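Jerier is looking for a few patient people to help us find out why our brick-sorting cell keeps getting things wrong, and if you have ever lost a happy afternoon to tracking down a fault, we would love to hear from you.

## What went wrong

In June, during a long run at our Tralidholm workshop, one of the two arms closed on a brick, lost its grip and carried on to the bin as though it were still holding it. The software logged a good pick. When we went back through the records (with a good deal of tea) we found the same slip 128 times in 2,000 picks, and on 4 of those the arms came closer to each other than our safety rules allow. No one was hurt, but we have stopped all unattended running until we understand it properly.

## What you would be doing

- Sitting with one of our engineers outside the guarded area and watching the arms sort red and light blue building bricks, noting every slip, bump or odd pause as it comes
- Comparing your notes with the Gondal log, which is our own record of what the machine believes it did
- Pressing the stop button whenever you feel uneasy, even if you can't quite say why (we will never grumble about it!)
- Going over the wrist camera pictures afterwards and marking where each brick lies between the fingers 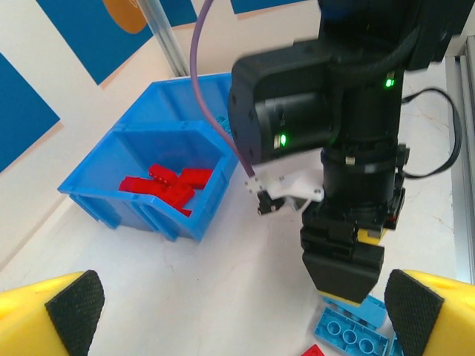 ## Who we would like to hear from

You don't need any experience with robots, only good eyesight (glasses are fine) and a willingness to speak up. Sessions last a morning, with a proper break, and we pay £100 for each one plus your bus or train fare.

## How to apply

Please write a few lines about yourself to the Nurkach desk at our Tralidholm office before the end of July 2024, and tell us which mornings suit you.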